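Search posts Search

Carrilho Robotics Laboratory
9/16/19
Posted by Inês Esteves

1/ The Carrilho laboratory has opened the second round of demonstration gathering for its tabletop clearing program. Updates will be posted to this thread by the data group.

2/ The first round closed with 219 accepted demonstrations. The target for the second is 3000, divided among cans, bottles and soft packaging.

3/ Each demonstration is one grasp and one placement, guided by a trained operator. Failed grasps are retained and labelled as such. Operators are asked not to repeat a failed attempt under the same file number.

4/ Crushed and dented items are included on purpose. Our earlier model was trained on intact containers and performed poorly on anything out of shape or grey in colour.

5/ Item positions are changed after every demonstration. Belmiro Lobo maintains the placement schedule and should be notified of any departure from it.

6/ Work at the cabinet station:
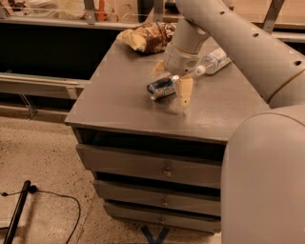 Gripper at the can, with a snack bag and water bottle also on the cabinet top.

7/ Labelling is supervised by Tanvir Miah. A revised labelling guide will be circulated in November.

8/ Enquiries regarding access to the first-round data may be directed to Ermelinda Arruda.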